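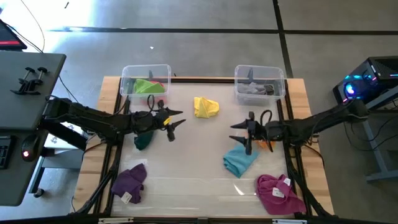
The Long Way to Trisbridge

By the time the little turboprop turned off the runway at Trisbridge, the coffee in the terminal had run out, and the woman behind the counter was handing out the last of the cinnamon rolls to people who had driven in from three valleys over just to stand at a fence. I was one of them, so I'm in no position to tease. It was a gray May morning, a little before nine, and when the propellers wound down a cheer went up that you could have heard at the feed store across the highway.

Trisbridge had been without a scheduled flight for 18 years. The airport stayed open all that time, in the way that small airports do, with crop dusters and a flying club and the medical plane that comes in at night when somebody's heart is misbehaving. The windsock got replaced. The check-in desk did not, and it still had the old carrier's luggage tags in the drawer, which I know because the station agent let me have one (it's on my refrigerator now, and I'm very fond of it).

The airline that finally came is called Flaltik, and if you live anywhere near a big city you have probably never had a reason to hear of it. It began as a freight outfit, hauling seafood and machine parts out of Vuditz, and it still thinks like one. The planes are plain inside. The seats are the thin kind, firm but not unkind, and the snack is a packet of crackers and a choice of water or tomato juice. What Flaltik does well is show up. I flew with them on four separate trips while working on this story, and the only delay was for a deer, which took its time.
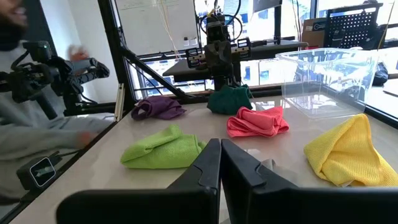
Money is the part everybody at the fence wanted to talk about, and fair enough. A one-way seat to Vuditz costs 100 dollars if you book ahead, and it climbs from there as the plane fills up. The drive takes most of a day, with a mountain pass in the middle that closes whenever it feels like it. One man told me he had made that drive every month for his wife's treatments and had worn out two trucks doing it. He had bought his tickets for the whole summer already and kept them folded in his shirt pocket, printed on paper, because he didn't trust his phone with something that important.

The county helps, of course. It guarantees a certain income on the route for the first 2 years, and if the seats sell well enough it pays nothing. Plenty of people think that's a poor use of public money when the road could stand some fixing, and I heard that view put very well, and at some length, by a retired bus driver over a plate of eggs. He did admit he was flying out in the fall to see his grandkids.

From Trisbridge the plane carries on to Zupan, a hop so short that the crew barely gets the cart out before it has to be put away again. I'd recommend the right side going out. You follow the river nearly the whole way, low enough to see cattle standing in the shallows, and then the lake opens up under the wing all at once and the whole cabin leans over to look. The captain on my flight told us over the speaker that she had flown bigger airplanes to bigger places and would not trade. I expect she says it most mornings, and I believed her anyway.

At Zupan you walk to the terminal across the apron, past a row of flower tubs, and somebody brings the bags over on a cart pulled by a garden tractor. Mine was on top. I had a bowl of soup at the window table, watched them fuel up, and got back on the same plane to go home.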